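Rokby Judo and Jujitsu Club: Frequently Asked Questions

We use cookies to remember your preferences. By continuing to browse you accept our cookie policy.

Do I need any experience before I join?

No. Most of our adult members had never done a martial art when they started. The beginners' class covers breakfalls, basic grips and how to move on the mat with a partner.

What is the difference between the judo class and the jujitsu class?

Judo is mainly throws and holds, and it is a sport with set rules. Our jujitsu class also includes joint locks, escapes from grabs and some striking on pads. You can train in both once you have finished the beginners' course.

What do I wear to the first class?

Track pants and a long-sleeved top with no zips or metal buttons. Bare feet on the mat, thongs or slides off it. Take out earrings and trim your nails.

When do I need to buy a gi?

After the beginners' course. A plain white one is fine for grading. The club keeps Wallner gis in most adult sizes, and you can try one on before you order. Cotton gis shrink, so ask an instructor about sizing if you are between two.

How old do children have to be?

Juniors start at seven. A parent or guardian has to stay in the building for the first two classes. From 14, students can train with the adults if the instructor agrees.

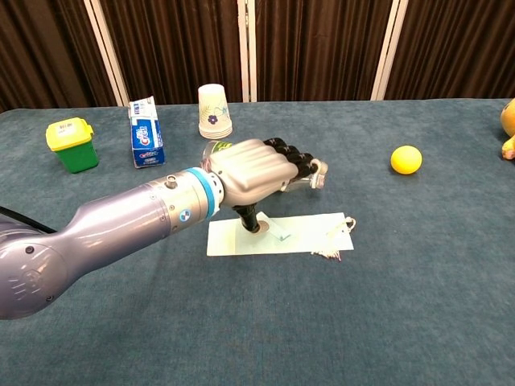

Words: Maja Bielecka | May 2022

How often should I train?

Twice a week is enough to make steady progress. Once a week will keep you going, but you will spend part of each class remembering the last one.

How does grading work?

Gradings are held in June and December. You need 19 classes on your card since your last grading, and your instructor has to put your name forward. The test is falls first, then throws on both sides, then groundwork. If you miss a section you can repeat it at the next grading without doing the rest again.

Can I bring a grade from another club?

Usually, yes. Bring your licence or grading book. You keep your belt, but we ask you to train with us for a term before you grade again.

Will I get hurt?

Bruises and sore fingers are common. Serious injuries are uncommon but they do happen, mostly from bad landings. Tell the instructor about any old injury before class, and tap early. If you have had a head knock you will need a medical clearance before you come back.

Do I have to compete?

No. Some members enter the Cusitz Shield every year and plenty never enter anything.

What does it cost?

Adult membership is $400 for the year. A family membership is $800 and covers everyone living at the same address. The first two classes are free.

Reader comments

Dwayne Rosenthal: Does the 19 classes include open mat sessions or only the normal ones?

Maja Bielecka: Normal classes only, sorry Dwayne. Open mat doesn't go on the card.

Trinidad Lumbao: My daughter turns seven in the middle of term. Can she start then or does she wait for the next intake?

Adelino Simões: Ours started mid-term and it was no trouble. Knee pads under the gi helped with the groundwork.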